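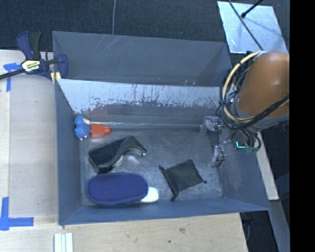
*A gray metal bin, two compartments, scratched on its walls and floor.*

# Drurklow: a cat feeding log

Drurklow is a plain-text log of what two indoor cats, Ernum and Ahn, were offered and what they condescended to eat. It covers 101 days and has 451 rows, one per bowl put down. Ernum is 14 and on a kidney diet. Ahn is four and on Ernum's kidney diet whenever a door is left open.

## Files

- `meals.csv`: the log itself
- `foods.csv`: flavors, textures, calories per can
- `notes.txt`: grievances, mostly mine

## Columns in `meals.csv`

| Column | Meaning |
|---|---|
| `cat` | `E` or `A` |
| `offered_g` | grams in the bowl |
| `left_g` | grams left after an hour |
| `stolen` | `1` if the other cat got there first |
| `mood` | my opinion, so ignore it |

## Known problems

- The kitchen scale died in August. The next 70 rows were weighed on a Brolteck postal scale that rounds to the nearest five grams.
- `stolen` is only filled in when I caught the thief. Treat blanks as blanks, and Ahn's weight as a hint.
- Breakfast is logged as 6 a.m. The cats dispute this and would like it moved to 4.

## Use

Fine for practicing charts or for comparing notes with your own fussy eater. Please don't plan a sick cat's diet from it; ask your vet. Corrections are welcome, and so are tips on getting a pill into Ernum.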